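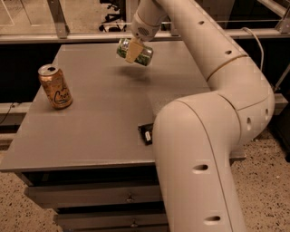 Il faut toujours écouter une canette avant de la boire, soutient Zdenka Vlachou, et elle le soutient avec un sérieux qui m'a d'abord fait sourire. Le claquement de l'opercule, le souffle qui suit, puis ce petit crépitement quand on approche l'oreille : elle prétend reconnaître une eau trop peu gazeuse avant même la première gorgée. J'ai essayé pendant une semaine. Je me suis trompé presque à chaque fois, mais je n'ai plus jamais ouvert une canette distraitement.

Voilà comment je me suis retrouvé à Prirdale, devant une table grise, à parler pendant tout un après-midi d'un objet que j'avais toujours jeté sans le regarder. Une canette dorée tirant sur l'orange, debout. Une autre, vert et argent, à l'horizontale. Deux boîtes de métal toutes bêtes, et pourtant, quelle merveille ! Le couvercle argenté, la languette, les lettres cursives qui épousent la courbe du cylindre et qu'il faut suivre en tournant autour... Essayez donc d'écrire proprement sur un tube, vous verrez.

La couleur, d'abord. Dans le rayon des eaux pétillantes, elle fait presque tout le travail. L'orange annonce l'agrume ou la pêche, le vert promet le citron vert, parfois la pomme, parfois le concombre (je reste prudent avec le concombre). Chez Hubáček, petite maison qui ne fait que de l'eau gazeuse aromatisée, on m'a montré 14 verts différents avant celui du futur citron-basilic. Vus sur papier, ils se ressemblaient tous. Imprimés sur l'aluminium, plus du tout : le métal passe à travers l'encre, la réchauffe ou la glace, et un vert de jardin devient un vert de piscine. Le choix a pris tout le mois de décembre. Je les comprends très bien.

Et puis il y a la main. Une canette pleine est rigide, rassurante, on peut la serrer franchement. Une fois vide, elle plie sous les doigts pour un rien, et tout le monde connaît ce creux qui se forme sur le flanc quand on la ramasse un peu vite en débarrassant. Sa paroi est si fine que c'est la pression du gaz qui lui donne sa tenue. Une canette non ouverte se laisse donc coucher et empiler, alors que la même, bue, demande presque des égards. 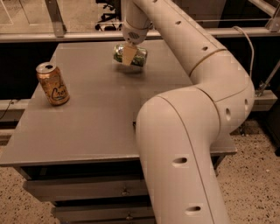

Peut-on ranger les canettes couchées au réfrigérateur ? Tant qu'elles sont fermées, aucun problème : elles sont étanches dans tous les sens, et la position ne change rien aux bulles. Il faut simplement les caler pour qu'elles ne roulent pas.

Je range les miennes ainsi depuis cette visite, étiquettes vers l'avant, sur l'étagère du bas. On gagne une place folle. Je les redresse un moment avant de les ouvrir, et j'évite soigneusement celle qui vient de dégringoler sur le carrelage – elle attendra demain.

Hrvoje Halilović, lui, s'intéresse à la suite. Il garde les canettes une fois bues, et sa collection en compte 200, rincées, séchées la tête en bas sur un torchon, puis alignées par teinte le long d'un couloir. Les plus anciennes viennent de chez Genduso, des limonades au dessin un peu maladroit, avec un citron qui ressemble à un ballon de rugby. Il les adore. Il en possède 60 rien que dans les jaunes et les orangés, et passer devant le soir, lampe allumée, c'est franchement beau ! Les doubles finissent dans un écraseur mural Trateck, qu'il actionne d'un coup sec du levier. J'ai eu le droit d'en faire 2. On prend vite goût à la chose.

Pour le commun des mortels, débarrasser reste plus simple. On vide le fond dans l'évier et on laisse la languette en place. Le rinçage est facultatif pour le tri, mais en été je le conseille vivement, les guêpes étant de grandes amatrices de pamplemousse. Écraser ou ne pas écraser dépend de la commune, et les consignes sont presque toujours affichées sur le bac.

Quant au citron-basilic de Hubáček, j'en ai rapporté un pack de Prirdale. Il est très bon bien froid, un peu moins dans un verre tiède, et sa canette est d'un vert superbe, le neuvième de la série. J'aurais choisi le onzième.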